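Okay, long thread tonight, get a drink. I have been comparing two grippers for flat, floppy stuff (cloth, paper, felt, anything that lies there and refuses to be picked up) and I promised a few of you I would write it down.

First, the two contenders. One is the Prondus two-finger, stiff black fingers, pretty narrow at the ends. The other is the Itasov soft one, which has rounded silicone tips and looks a lot friendlier. Same arm for both, same controller, same table. I swapped them on January 27, 2025 and have been going back and forth ever since.

The Itasov is lovely on cups and fruit and little boxes. I want to say that up front, I really do like it! On cloth it skates. You close it and the tips slide toward each other over the top of the fabric and you get a very gentle pat and nothing else.

I tried more downward push, and that helped a bit, but then the silicone folds under itself and you have to back off and start over. Out of 80 tries on a flat sheet it came up with something 20 times, and I was being generous about what counted as something.

The Prondus does better because the ends are small and stiff, so you can plant one and bring the other in to bunch up a little ridge between them. Same thing you do with your own thumb and finger when you pick a napkin up off a table, if you ever stop and watch yourself do it.

Somebody asked about price. The Prondus was 218 dollars used, from the Moreira surplus page, with no cable. The cable took me longer to find than the gripper did, so budget some patience if you go that way.

Somebody else asked about the controller. It's the little Vudavance board, and my only complaint is that the force limit resets every time you power it down. I have forgotten that more than once and then stood there wondering why everything felt so timid. Write it on a sticky note. I did.
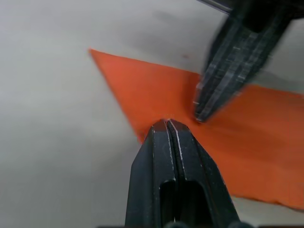 Wrist camera placement is the part I keep fiddling with, and I think I finally like where it is. My old mount looked at everything from way back over the arm and I could never tell whether the tips were meeting on the fabric or just short of it. Now I get the orange sheet with a black fingertip planted right on it and the other one close by, up and to the right, so I can see the little gap of orange between them and the bit of rumpling near the middle. The upper finger is a motion smear, so a shorter exposure is next on my list, and I'll probably need a second lamp to get away with it.

Plan from here is 2,000 closes on the Prondus with the new camera spot, mixed fabrics, and I'll keep the Itasov mounted on the spare plate for the rounder objects.

If you have a favorite fingertip pad for thin cloth, please tell me, I'm happy to print or glue just about anything. Replies are open and I'll get to them after dinner tomorrow.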